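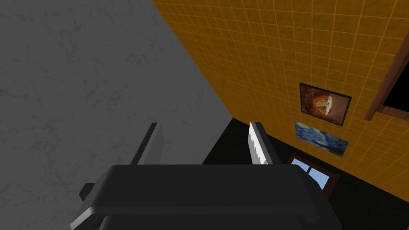 Visualisierung: Shinji Fukuda / Zeson

Kapitel 4: Aufstellen, Ausrichten und Einstellen des Sideboards Danden

Dieses Kapitel gilt für das Sideboard Danden mit der Artikelnummer 2287, in beiden Höhen (700 mm und 799 mm). Der Korpus muss nach Kapitel 3 fertig montiert sein. Die Rückwand ist eingeschoben und verschraubt, die Türen sind noch nicht eingehängt.

Sie brauchen für dieses Kapitel:
eine Wasserwaage, mindestens 60 cm lang
einen Kreuzschlitz-Schraubendreher PZ 2
den Stellschlüssel aus dem Beutel C
Bleistift und Zollstock
eine Bohrmaschine und Dübel, welche zu Ihrer Wand passen

ACHTUNG: Das Sideboard nur zu zweit heben. Nicht an der oberen Platte anfassen, sondern immer unten am Korpus. Die Platte ist in diesem Moment der Montage nur mit Exzentern gehalten.

4.1 Platz wählen

1. Wählen Sie eine Wand, an welcher das Sideboard mit der ganzen Länge stehen kann. Hinter dem Möbel sollen 2 cm Luft bleiben, bei einer Außenwand besser 5 cm.

2. Messen Sie die Sockelleiste. Die Aussparung hinten am Korpus nimmt Leisten bis 60 mm Höhe und 16 mm Tiefe auf. Bei einer größeren Leiste muss das Möbel weiter vorne stehen, oder die Leiste wird an dieser Stelle getrennt.

3. Prüfen Sie, ob vor der Wand genug Raum für die offenen Türen ist. Eine Tür braucht beim Öffnen 45 cm. Denken Sie bitte auch an Heizkörper und an die Zimmertür.

4. Markieren Sie mit Bleistift die linke und die rechte Ecke auf dem Boden.

Hinweis: Auf Teppich sinken die Füße in den ersten Tagen noch etwas ein. Machen Sie den Abschnitt 4.2 dann nach einer Woche noch einmal.

4.2 Füße einstellen

1. Stellen Sie das Möbel auf die Markierungen. Alle Füße müssen am Anfang ganz eingedreht sein.

2. Legen Sie die Wasserwaage längs auf die obere Platte. Drehen Sie zuerst die äußeren Füße mit dem Stellschlüssel heraus, bis die Blase in der Mitte steht. Eine ganze Umdrehung entspricht 1,5 mm.

3. Legen Sie die Wasserwaage jetzt quer und wiederholen Sie den Vorgang für die vorderen und hinteren Füße.

4. Zuletzt drehen Sie den mittleren Fuß heraus, bis er den Boden berührt. Nicht weiter drehen. Wenn der mittlere Fuß das Möbel hebt, biegt sich der Bodenträger und die Türen schließen später nicht parallel.

5. Kontrollieren Sie beide Richtungen noch einmal – das Einstellen in einer Richtung verändert oft auch die andere.
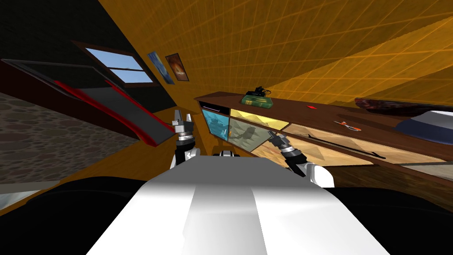 Abb. 2: Schrankfronten

4.3 Türen einhängen und Fronten ausrichten

Jede Tür hat zwei Scharniere, und jedes Scharnier hat drei Schrauben. Die Schraube A bewegt die Tür nach links oder rechts, die Schraube B nach vorne oder hinten, die Schraube C nach oben oder unten.

1. Hängen Sie die Tür zuerst oben ein und drücken Sie dann das untere Scharnier, bis es hörbar einrastet.

2. Schließen Sie alle Türen und betrachten Sie die Fugen aus zwei Metern Entfernung. Aus der Nähe wirkt ein kleiner Fehler größer, als er ist.

3. Beginnen Sie mit der Höhe. Lösen Sie die Schraube C an beiden Scharnieren eine halbe Umdrehung, schieben Sie die Tür, und ziehen Sie die Schrauben wieder an.

4. Stellen Sie die seitliche Fuge mit der Schraube A ein. Die Fuge zwischen zwei Türen soll 3 mm sein, von oben bis unten gleich.

5. Steht eine Tür an der Griffseite zu weit vorne, korrigieren Sie mit der Schraube B.

VORSICHT: Keinen Akkuschrauber an den Scharnieren benutzen. Das Gewinde ist aus weichem Metall und kann schon beim ersten Mal ausreißen. Ersatzscharniere sind nicht von der Garantie gedeckt, wenn das Gewinde überdreht ist. 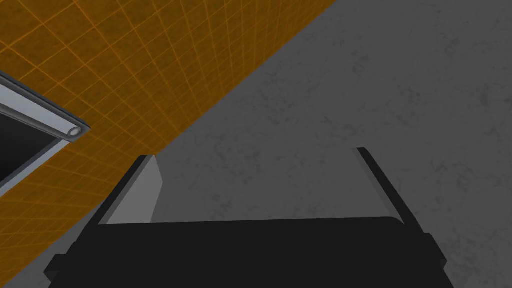 4.4 An der Wand befestigen

Die Kippsicherung ist bei der Höhe 799 mm Pflicht. Bei der Höhe 700 mm empfehlen wir sie, besonders in Haushalten mit Kindern.

1. Halten Sie den Winkel aus dem Beutel D von hinten an die obere Platte und zeichnen Sie das Loch an der Wand an.

2. Rücken Sie das Möbel vor und bohren Sie. Bei einer gefliesten Wand benutzen Sie einen Fliesenbohrer, ohne Schlag. Kleben Sie vorher ein Stück Malerkrepp auf die Stelle, damit der Bohrer nicht abrutscht.

3. Setzen Sie den Dübel ein. Er muss bis in das Mauerwerk reichen und darf nicht nur in der Fliese sitzen.

4. Rücken Sie das Möbel zurück, verschrauben Sie den Winkel und prüfen Sie durch leichtes Ziehen, ob er hält.

ACHTUNG: In der Wand können Strom- und Wasserleitungen liegen. Prüfen Sie die Stelle vor dem Bohren mit einem Leitungssucher.

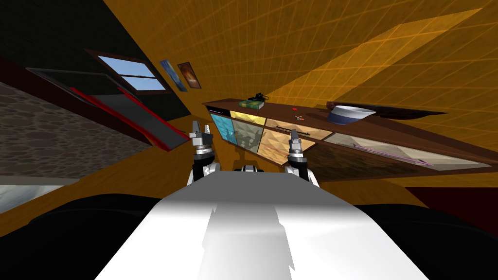

Abb. 4: Langes Sideboard aus Holz, Wände in Senfgelb

4.5 Erste Pflege

Geölte Oberflächen wischen Sie mit einem nebelfeuchten Tuch ab und trocknen sofort nach. Das Pflegeöl Golestani ist nicht im Lieferumfang. Tragen Sie es dünn auf, immer in der Richtung der Maserung, und nehmen Sie den Rest nach 15 Minuten ab.

Ölgetränkte Lappen können sich selbst entzünden – bitte ausgebreitet im Freien trocknen lassen.

Fehlende Teile bestellen Sie bei Zaveck mit der Artikelnummer und dem Buchstaben des Beutels.

Stand der Anleitung: 30. Januar 2021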